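The number everyone repeats from the Bretholm paper is 2,142. That is how many grasps the group recorded, and it is a lot of grasps. I have heard it quoted in two talks and one funding pitch since March, each time as if it settled whether wrist cameras are enough for household picking.

I don't think it settles much. Count the objects and you get 15. Count the trials run on anything the policy hadn't already met in training and you get 152, all in one room under the same lights. The headline success rate comes from the bigger pile. 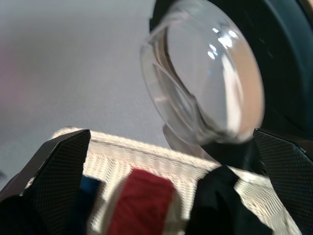 My complaint is with how clutter gets defined. In the Bretholm tests, clutter means solid, opaque things set a few inches apart on a plain mat. Real clutter touches. It hangs over other things, and some of it lets the background through. Take a clear glass bowl tilted above a cream woven strap, with red, navy and black fabric bunched up between the fingers. The curved rim shows as a faint double outline, and the brightest marks on the bowl are reflections. A depth estimate trained on matte blocks has very little to hold on to there, and the paper never tells us what its estimate does with glass. The word "transparent" comes up once, under future work.

Defenders say the method scales, and that Zullham got similar results with the same recipe. Zullham used the same object set. Agreement between two labs that bought the same box of props is weak evidence, and I wish reviewers would say so.

What would change my mind is dull and cheap. Run 100 trials with glass and cloth in the pile, publish every failure, and let someone outside the group choose the objects. Until I see that, I'll keep treating 2,142 as a measure of how long the robot was switched on.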